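The Long Sit: A Winter With the Listeners of Fultanlow

By Titilayo Ogundipe

The first thing I learned about radio drama is that you can't fold laundry to it. I tried. I had a basket of towels and a recording of a ghost story set on a ferry, and by the second scene I'd lost track of who was dead. So I put the towels down, sat in a chair, and did something I hadn't done since I was small. I listened to a whole play from start to finish with my hands in my lap.

It was wonderful! I went straight back and played it again.

That was in December, and since then I've spent more evenings than I can account for in the company of people who make plays for the ear and people who love them. There are more of both than I'd guessed. Most of the ones I know live within a short bus ride of Fultanlow, where a small group has been writing, recording and arguing over audio plays for 19 years, and where the man at the middle of it all still edits on a desk he bought from a closing post office.

Ebbe Isaksson came to radio through the theater, where he was, by his own account, a terrible actor. He could do the voice but never knew what to do with his arms. A director put him in the wings one night to make the thunder, and he stayed in the wings for the rest of the run. Thunder led to rain, rain led to doors, and doors (he can talk about doors for an hour, and did) led to a whole shelf of hinges, latches and bolts mounted on boards, each labeled in pencil with the kind of room it belongs to.

"A kitchen door and a bedroom door don't close the same way," he told me. "People close a kitchen door with their hip. They close a bedroom door with the handle turned, if someone's asleep. If you use the wrong one the listener won't say so, but they'll stop seeing the house."

He closed a few for me. I shut my eyes, and I swear I could see the house.

The group's best-known play is called Rustad, after the lighthouse keeper at its center, and it runs for 29 minutes with just two speaking parts. The keeper is waiting for a boat. His sister, who may or may not be in the room, is trying to talk him out of leaving on it. I've heard it six times now and changed my mind about the sister on every hearing. Near the end she stops speaking and the wind carries on for what feels like ages, and you lean toward the speaker waiting for her to come back. I won't say whether she does.

What thrills me about that silence is how much of it belongs to the listener. On a stage you'd look at the sister's face. On film someone would have chosen the light and the angle for you. In a radio play you have to build her yourself, and everyone builds a different woman. I asked four people what she looked like, and got a redhead in oilskins, somebody's grandmother, a girl of 12, and "tall, very tall, I don't know why."

The people who gather to hear these plays together have opinions on how it should be done. Some like the lights off. Some bring knitting, which the others tolerate so long as the needles are wooden. A retired bus driver I sat beside twice listens with his shoes off and his cap over his eyes, and I assumed he was asleep until he gave me a full and rather stern review of the second act.

At home, I've settled into a routine of my own. Phone in another room, one lamp, something hot to drink, and no screen for the length of the play. It took me a couple of weeks to stop reaching for something to do. The first ten minutes are the hard part – your mind goes off to the grocery list, and you have to go and get it back. After that the play does the work.

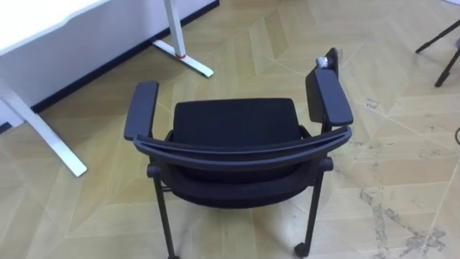

A seat with arms, a bare floor and half an hour to spare.

The writing is a craft of its own, and a tricky one. New writers nearly always overload the dialogue, Isaksson says, with characters telling each other what they're holding. ("Why, Margaret, is that a revolver in your left hand?") He keeps a folder of the worst ones and reads them aloud at workshops to great joy. The cure he teaches is to write the scene as if both people know exactly where they are, then take it to somebody who doesn't and find out what they missed. Usually it's less than the writer feared. A spoon in a cup tells you it's a table. Two steps and an echo give you the hall.

I sat in on one of those workshops and came home with four pages of my own. They were awful. My characters spent most of their time saying each other's names. But one moment worked, a woman looking for her keys while someone waits outside, and when it was read aloud the room went still for a second or two. I've been chasing that second ever since.

Then there's the archive. Over the years the group has saved 521 recordings, some their own and many rescued from attics and house clearances in Cevham, the next town along, which had a lively amateur scene of its own before the hall closed. A lot of them arrived on reels nobody had a machine for. Labels had fallen off. One box marked "Xmas music" held an entire serial about a traveling dentist called Doctor Zaltero, and I'm delighted to report that it is completely bananas. Zaltero pulls teeth by day and solves murders by night, mostly by looking at the teeth. The sound of the drill was made with a sewing machine, and in the third episode you can hear the bobbin run out.

The last episode is missing. We know the dentist has worked out who poisoned the mayor, we know he's about to say it in front of everyone at the skating rink, and there the reel stops. Listeners have been sending in their own endings. My favorite has the mayor poisoning himself by accident with denture cleaner. My bus driver friend thinks it was the organist, and can cite evidence from the first two episodes to prove it.

Cleaning up a tape like that is slow work. Isaksson plays each reel once all the way through before touching a thing, and takes notes by hand. He removes the clicks one by one. He leaves the coughs in, along with the page turns and, on a recording of a courtroom play, a dog that barks at the verdict. "The dog was there," he said. I've come to agree with him. Those small mistakes tell you that a group of people stood close together on a particular night and got through it.

If you'd like to try some of this yourself, start short. Fifteen minutes is plenty. Pick a ghost story or a mystery, since a plot with a question in it will pull you past the fidgets. Use speakers if you live with someone who'll listen too, and headphones if you don't or they won't. Avoid anything with more than five characters until your ear is in; I once spent a whole murder mystery believing the vicar and the colonel were the same man, which made the confession very confusing. And when you find one you like, play it again within the week. The second hearing is where you catch the footsteps you missed.

Children are very good at this, by the way. My niece is seven and listened to the ferry ghost story from under a blanket. When it ended she wanted to know what color the ferry was. I said I'd always thought green. She gave me a look of real pity and told me it was white with a blue stripe, and that the captain had a mustache.

The group is now rehearsing a new piece, set entirely inside an elevator, with a cast of three and a great deal of humming. Isaksson has been riding every elevator in the county with a recorder in his coat. The one at the county records office has a wobble between the second and third floors that he describes the way other people describe a good wine, and he's been back for it twice.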